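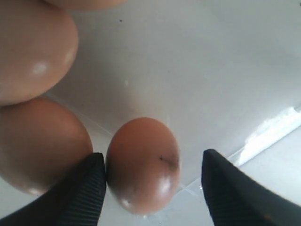 Fedir Bilyk reckons the fingers should come off every Sunday, whether they look dirty or clean. Panagiotis Kolev, who looks after the egg cell at Fimthorpe, has heard this from him many times and does not agree.

"Fedir likes a calendar," he says. "I go by the grooves. If I can see the ridges right down to the tip, I leave them alone. Every time you undo the screws you have to line the pair up again."

Residue from the shells is what fills the ridges. He cleans them with a soft nylon brush and warm water, never anything oily. A worn pair still closes properly but lets an egg turn in the grip, and by then the log has usually shown it. His last pair did 73 shifts. The ones before that managed 29, after a bad batch of screws worked loose.

Lining up is done with nothing in the grip. He brings the arm down beside the tray, closes the fingers slowly and looks for a gap at the tips. 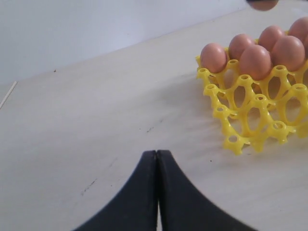
"A gap near the base doesn't bother me," he says. "The tips have to meet. If one is proud of the other, I slacken both screws, close it again and let them find each other. Then I tighten a bit on each side in turn."

After that he runs two trays through at half speed and stays next to the stop button. Brown eggs were harder for the camera at first, and he had the lamp moved in June to cut the glare on the shells. The grip force he sets himself. Gerneo supplied a starting value with the gripper, and he came down from it in small steps until eggs began to slip, then went back up by two.

Does he keep spares? "One pair in the drawer, already cleaned. I'd like more, but they're slow to arrive from Skelletstead, so I order when I open the last bag."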